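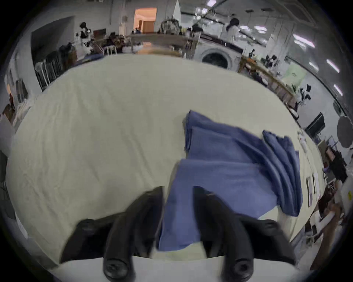

Thirds or halves for blue bath towels?

Parnurcombe Home Board > Laundry and Linens

terrycloth_tx
Posts: 200
I have a batch of blue terry towels from Mikico and I keep changing my mind about how to fold them. My shelf is 20 inches deep. If I fold in half, half again and then in half once more, the stack looks fine from the front but it leans after a few towels. If I fold the long way in thirds first, the stack stays up but it is too thick for me to fit the last two in.

I fold on a cream cloth because it's easy to see lint on it. Which way do you all do it?

lowlint
Posts: 2,000
Thirds, always. Lay the towel flat, bring one long side in, bring the other over it, then fold the ends to the middle and close it. The folded edge faces out. If it's too thick for the shelf, you have too many towels on the shelf.

brassknob
Posts: 300
I disagree with that. Thirds puts six layers in one lump and the middle never airs out. I fold in half twice and stop. It takes up more shelf but the towels are easier to pull out.

As for leaning, turn every other towel around so the thick edges don't all land on the same side.

terrycloth_tx
I tried turning every other one and it helped some. But then half the stack has loose ends facing out, and I don't like how it looks.

lowlint
That's why I don't do it. Also, six layers is not a problem if the towel is dry when you fold it. If the middle smells, it went on the shelf damp.

hallcloset
Does anyone else smooth the towel between folds? I run my forearm down it before each fold. It makes more difference than the number of folds. A heap of towels with one pulled up at the corner will never stack straight.

Also, what do you do with the small ones? Mine get mixed in with the big ones and the whole pile ends up crooked.

terrycloth_tx
I keep the small ones apart until the big ones are done. I use a big flat surface near the washer so I don't have to carry anything far.

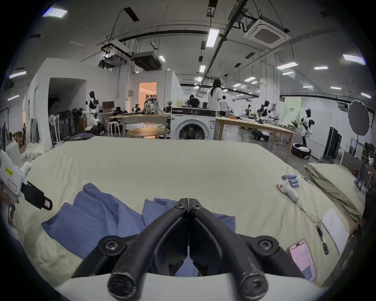
Folded blue cloths on the left, a smaller one lying flat, washer at the back.

brassknob
Good amount of room to work with. I would pull the sheet tight along the near edge too. Wrinkles under the towel end up in your fold line.

lowlint
They don't. Terry is too thick for that. On a pillowcase, maybe.

brassknob
We'll have to differ. I see it on my own towels, and I fold on a bedspread.

hallcloset
What's the olive green one stacked on the right? I'm looking for a blanket in that color for the guest room.

terrycloth_tx
It came from the outlet in Fluvcombe, back in March. I don't know if they still carry it. They had it in gray too.

Going with thirds for the big towels and halves for the small ones — and two of the big ones are moving to the hall closet so the shelf isn't packed.

lowlint
Good. Folded edge out.

brassknob
Check the middle of the stack in a month and let us know how it smells.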